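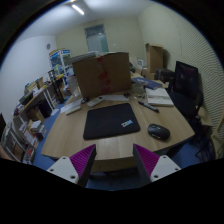
Posted by Areti Dimitriou | Monday, September | Filed under: Rain diary

Back to the Laltano record. The aim for today was to get the daily totals into one continuous column and stop there. I got as far as the continuous column and then did not stop, so this entry is longer than it should be.

For anyone reading these out of order: Laltano is a manual gauge at 400 m, on the terrace behind the old Psarras mill, read once a day in the morning. The record comes in three pieces. The first is a set of monthly sheets in pencil. The second is a ledger in ink, with the rain column squeezed between flour weights and deliveries. The third is a spreadsheet that somebody typed up from the later ledger pages and then continued directly. The pieces overlap by a few months at each join, and the overlaps are the useful part.

Started at seven. The box stays on the desk for now; I am not moving it until the sheets are all checked.

First job was the date convention. A reading taken in the morning covers mostly the previous day. The pencil sheets write the total against the day of reading. The ledger writes it against the day before. The spreadsheet follows the ledger for a while, then switches, and the switch is not marked. I found it by comparing with the Trenora gauge, which is down in the valley and has an automatic recorder. With the two series lined up correctly, the wet days match well in winter. With a one-day offset they fall apart. I ran the match month by month at both offsets and wrote down which one won. The result is clean for most of the record and ambiguous in summer, when a storm on the ridge often misses Trenora altogether and there is little to match on.

The switch falls somewhere in a dry summer. I can't place it closer than that from the numbers, and in a dry summer it makes no difference to the totals, only to the dates of two small showers. I put it at the start of the month and added a note in the remarks column.

Second job, the zeros. A blank in the pencil sheets means no rain. A blank in the ledger may mean no rain or may mean no reading. The ledger uses a short horizontal stroke for no rain when the writer was in the mood, and for some writers the stroke is standard. So the meaning of a blank depends on the handwriting. I sorted the ledger pages by hand, three hands in total, which I am calling A, B and C. Hand A always uses the stroke, so a blank from A is a missing reading. Hand B never uses it. Hand C uses it at the top of the page and gets tired.

For A and B the rule is mechanical. For C I left blanks as missing unless Trenora was dry on the same day and the flour column has an entry, which at least shows that a person was standing at the ledger. It is a weak rule. It adds a dry bias if it is wrong, and I would like to see how large the bias can get before I rely on it.

After that pass the missing count came down to 94 days. They are badly distributed. If they were scattered I would fill them from Trenora with a monthly ratio and lose no sleep, but most of them sit in two blocks, and the longer block is in late fall, the wettest part of the year on this slope.

Broke for lunch, lentils, reheated. The bread was stale enough to need soup and got it.

Third job, accumulated totals. This is the one I had been putting off. When a reader skips a day the rain does not go away; it stays in the bottle and is added to the next reading. The next figure is then a total for two days or more, written as if it were one. If left alone, these inflate the daily maximum and reduce the number of wet days, while the monthly total stays right. The usual sign is a missing day followed by a large value. I flagged any value over 5 mm that follows one or more missing days, and split nothing yet. Splitting by the Trenora proportions is easy to do and hard to undo once other people have copied the file, so the flagged values go into the table as they stand, with a code.

The code list is now: 0 for as read, 1 for date shifted, 2 for blank taken as dry, 3 for possible accumulation, 4 for filled. There is no code yet for "illegible but probably a seven". The sevens in hand B are crossed and the ones in hand C are not, and C's ones have a long upstroke. Where a seven and a one are both possible I looked at the running monthly sum at the foot of the page, which C did carry, bless him or her, and in most cases the sum decides it. There are pages where the sum is wrong whichever digit is used. I kept the daily figures on those pages and ignored the sum.

Then the instrument change. The spreadsheet has a one-line remark, "new Parik", with no details. I take this to be the Parik gauge that is on the terrace now, with the wider funnel. The old one is not on the site and I have never seen a picture of it. A change of funnel is harmless if the measuring glass is changed with it. If the old glass was used with the new funnel, every reading after the change is too high by the ratio of the two areas. That would show up as a sudden step against Trenora, the same size in every season.

I plotted the running sum of Laltano against the running sum of Trenora. On such a plot a steady relation gives a straight line and a change gives a bend. There is a bend. It is not at the remark, though. It comes earlier, in the winter before, and it goes the other way: Laltano catches less after it than before. So the glass is probably fine, and something else happened first. Candidates are a leak in the old gauge, which would explain why a new one was bought, or a tree. A leak should end with the new gauge, and the line should return to its old slope. It returns partway. A tree would go on.

With the bend left uncorrected, the mean annual total is 1,184 mm. I am not going to quote that figure outside this diary until I know which side of the bend is right. Both sides may be wrong. A gauge on an open terrace loses some catch to wind at any time, and more so in snow, and this one has no shield. The correction for wind needs a wind record, and the only wind record is from Trenora, behind a hill. I can see the outline of a long argument there and will not start it this month.

I sent the plot over in the early afternoon with one question, whether anything on the terrace changed that winter – a wall, a shed, planting – and went back to the C pages while I waited.
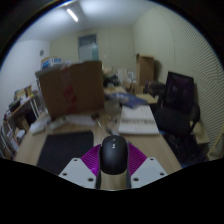

Lefteris Makris wrote back that the walnut on the north side was already tall by then and he would not blame it, but that the mill had put up a lean-to for sacks against the same wall, with a tin roof, and that the gauge had been carried a few paces down the terrace to get it out of the drip. He could not swear to the year. He thought it was the winter the road was closed. He also said that if I was going to treat hand C as unreliable I should know that C kept the best frost notes in the whole ledger, and that I ought to read them before deciding.

So, a site move. That fits better than either of my candidates. A few paces down the terrace puts the gauge nearer the edge, where the wind comes up over the retaining wall, and a lower catch is what I would expect. It would also explain the partial return. The new Parik may stand higher or lower than the old one, or may have been set back a little, or the old gauge may have been leaking as well. I can check the present height of the rim. I can't check the old one.

The road closure can be dated. The ledger has a run of days with no deliveries in it, and I had passed over those pages because the rain column was complete. The run is in the same winter as the bend. I have written it down as the probable date of the move and given it a remark, with his message as the source and the delivery gap as support.

He is right about the frost notes. I read them after five, when I was no longer fit for digits. They are short and consistent, always the same few words, and they give the hour. Someone who writes down the hour of frost went out and looked. I have changed my mind about the rule for C's blanks: a day with a frost note now counts as attended, whatever the flour column says, and the flour column alone is no longer enough. This will put some days back to missing. The 94 will have to go up and I have not rerun it tonight.

It also gives a check on the dates. A hard frost in C's notes should match a cold night at Trenora, and the notes must be written against the right day, whatever was done with the rain. If the offset from the frost agrees with the offset from the rain, the date convention for those pages is settled without any use of summer storms.

Left to do:

Rerun the missing count with the new rule for C.
Frost offset against Trenora minimum temperatures, winter months only.
Measure the rim height and the distance from the wall next time I am up there. Take the long tape, the short one is no use on that slope.
Ask Lefteris whether the lean-to is the same one that is standing now.
Decide whether to adjust the early part to the late part or leave the series in two segments. Leaning toward two segments.
Scan the frost pages separately, at a better setting. The pencil in the margins is very faint.

Saved everything twice and wrote the name of the file on the cover of the notebook, last time I spent half a morning on an old version. Some cloud over the ridge at dusk but no rain by nine.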